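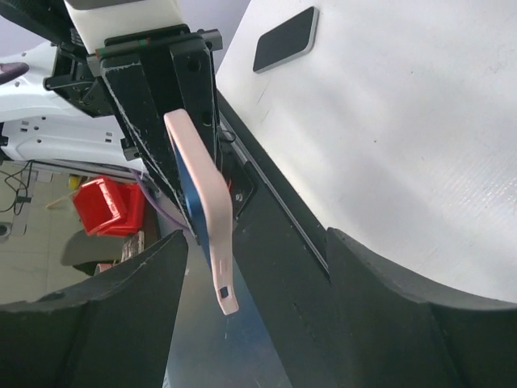
Je suis allée voir « Bekidska » un après-midi de novembre, dans une salle de 299 places où l'on devait être bien contents d'avoir choisi notre fauteuil. Deux heures d'animation sans chanson, sans animal rigolo, avec une héroïne qui répare des phares et qui ne parle presque pas pendant tout le premier acte : il fallait oser ! J'avais pourtant promis à ma rédaction un papier sur la bande-annonce, celle que tout le monde s'est repassée cet été sur son téléphone, coque rose pâle ou pas, et dont on m'a cité la dernière réplique jusque chez le coiffeur. Sauf que la bande-annonce vend une comédie. Le film, lui, est un drôle d'objet mélancolique, plein de brume et de silences, et j'en suis sortie un peu sonnée (et ravie).

Il faut dire que le studio Nedik ne nous avait pas habitués à ça. Ses précédents films, je les aimais bien, comme on aime les crêpes de la cantine. La série des « Mugo » surtout, avec sa petite loutre pilote, a rempli les cartables et les chambres d'enfants pendant des années, et je soupçonne les gourdes et les pyjamas d'avoir rapporté plus que les tickets. On y riait, on y pleurait pile au moment prévu, on rentrait goûter. « Bekidska » prend son temps, laisse la mer faire du bruit, et garde même un plan fixe sur une lampe éteinte qui m'a paru durer une éternité. Mon voisin de rangée a soupiré. Moi, j'avais la gorge serrée.

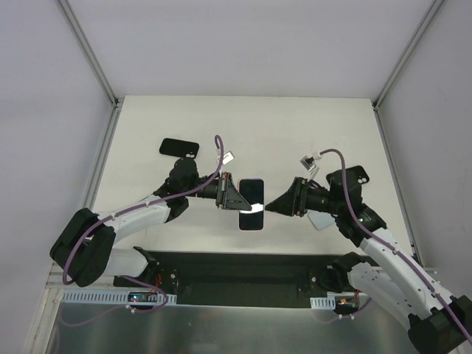 Une lectrice m'a écrit après ma chronique du mois dernier que je m'emballais un peu vite, que ses enfants avaient décroché avant la tempête et qu'un film pour la famille devrait penser à toute la famille. Je l'entends, vraiment. Le mien, de fils, a demandé deux fois quand la loutre allait arriver. Mais il m'a aussi reparlé du gardien de phare au petit déjeuner, puis dans le bus, puis dans son bain, alors qu'il avait oublié le méchant de « Mugo 2 » avant même le générique.

Côté image, c'est somptueux. Les décors ont été peints à la main, 551 en tout d'après le dossier de presse, et ça se sent dans les ciels, qui bavent un peu sur les bords. La musique me convainc moins. Il y a une nappe de violons qui revient à chaque chagrin, et au bout d'une heure j'avais envie de lui dire qu'on avait compris.
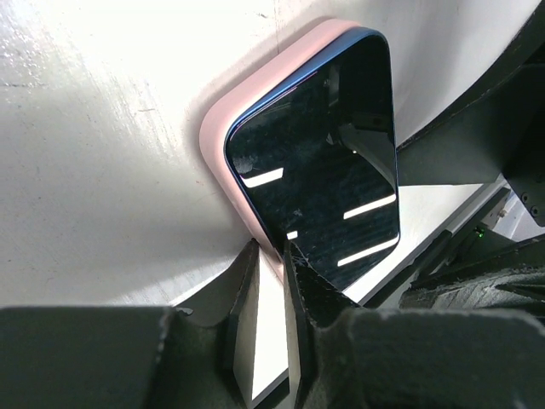 Idier, sur le forum du magazine, trouve au contraire que les violons sauvent la dernière demi-heure et que sans eux la scène du bateau tomberait à plat. On en a débattu jusqu'à minuit passé, chacun campé sur ses positions, et je n'ai pas changé d'avis sur la musique. Sur le bateau, si, un peu. Je l'avais trouvé trop long et j'ai envie de retourner le voir, cette fois en version originale, avec un gros pull parce que la salle était glaciale.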